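## Mein Nachmittag beim Offenen Labor in der Halle Costmont

Im letzten Newsletter hatte ich es ja angedroht: Im August fahre ich zum Offenen Labor nach Costmont und schaue mir an, was die Leute von Ornar mit ihrem Zweiarmroboter so treiben. Hab ich gemacht! Und weil ein paar von euch geschrieben haben, dass sie auch gern mitgekommen wären, kommt der Bericht diesmal etwas länger.

Los ging es um 14 Uhr mit Kaffee und einer kurzen Einführung. Wir waren eine kleine Gruppe, ein paar Leute aus der Logistik, zwei Lehrerinnen, ein Rentner mit Notizblock (der mit Abstand die besten Fragen gestellt hat) und ich. Das Projekt heißt Kamik, und es geht um etwas, das sich völlig harmlos anhört: Der Roboter soll Versandtüten greifen. Also diese dünnen Plastikbeutel, in denen uns allen die Socken und Handyhüllen nach Hause kommen. Kartons sind für Greifer längst kein großes Thema mehr, hat man uns erklärt, aber ein Beutel sieht jedes Mal anders aus, knickt weg, rutscht und glänzt auch noch so, dass die Bilderkennung ins Schwimmen kommt.

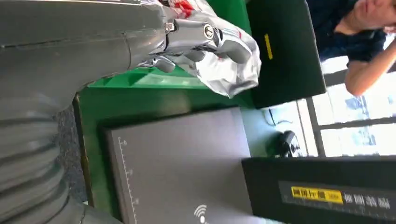
Ich hatte mir vorher, ich geb's zu, eine große Halle mit Schutzzaun und Blinklicht ausgemalt. Stattdessen steht man da und kann zusehen wie bei jemandem, der an seiner Werkbank sitzt. Ein Durchgang läuft so: anfahren, Finger zu, anheben, ablegen, zurück. Manchmal dauert das gefühlt ewig, weil der Arm kurz vor dem Beutel stehen bleibt und nachdenkt. Die Logistikleute wurden da ein bisschen unruhig, die rechnen halt in Sekunden. Mir hat gerade das gefallen! Man fängt an mitzufiebern und murmelt irgendwann »jetzt, jetzt, jetzt« vor sich hin, und rechts und links murmeln die anderen mit.

Eine Zahl habe ich mir aufgeschrieben: 507 Griffversuche hatte das Team in der Woche vor unserem Besuch protokolliert, davon 465 ohne Absturz des Beutels. Klingt erst mal prima. Die restlichen Fälle sind aber genau die, über die dort alle am liebsten reden – verdrehte Ecken, eingerissene Tüten, Beutel, bei denen der Inhalt ganz nach unten gesackt ist. Es gibt sogar eine Wand mit Zetteln, auf denen die schönsten Fehlgriffe Namen bekommen haben. Mein Favorit war »Der Pfannkuchen«.

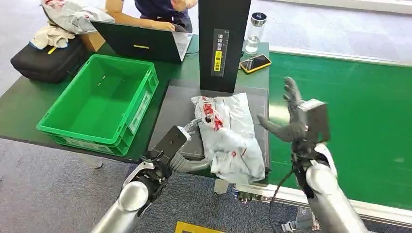 Spannend fand ich auch die Sache mit den zwei verschiedenen Enden. Der eine Arm hat etwas Greiferartiges, der andere eine richtige Hand, und ich hatte angenommen, die Hand sei automatisch die bessere Lösung. So einfach ist es wohl nicht. Mehr Gelenke heißt auch mehr Möglichkeiten, sich zu verheddern, und das Einlernen dauert länger. Welche Aufgabe am Ende welcher Arm übernimmt, ist bei Kamik noch offen. Der Herr mit dem Notizblock wollte wissen, ob man nicht einfach einen Sauger nehmen könnte, und da wurde es richtig lebhaft. Kurzfassung für euch: Kann man, machen viele, aber bei stark zerknitterter Folie zieht er gern daneben Luft.

Nach der Pause waren wir bei den Fragen zur Mechanik, und da bin ich als alte Bastlerin natürlich ganz nach vorn gerückt (Entschuldigung an die eine Lehrerin, der ich die Sicht genommen habe).
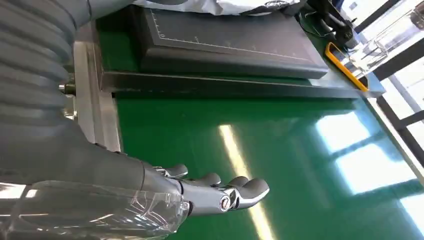
Mit meinem eigenen Bausatz kämpfe ich ja seit dem Frühjahr, die Älteren unter den Abonnenten erinnern sich an das Drama mit den Servos. Deshalb habe ich vor allem auf die Finger geachtet. Die Kuppen sind mattgrau und rund, dazwischen sitzen blanke Metallgelenke, und genau an solchen Übergängen klemmt es bei mir zu Hause jedes Mal. Mein Tipp vom Team: erst die Gelenke einzeln von Hand durchbewegen, dann überhaupt an Strom denken. Ich habe genickt, als hätte ich das immer schon so gemacht.

Um kurz nach fünf war Schluss, und ich habe auf der Rückfahrt noch fleißig Notizen getippt. Wer selbst hinwill: Das nächste Offene Labor ist für den Herbst geplant, pro Termin gibt es 13 Plätze, und 4 davon sind für unseren Verteiler reserviert. Schreibt mir einfach auf diese Mail zurück, dann setze ich euch auf die Liste. Von Haverford aus fährt der Bus direkt bis vor die Halle, Parkplätze sind knapp. Und zieht bequeme Schuhe an, man steht wirklich viel!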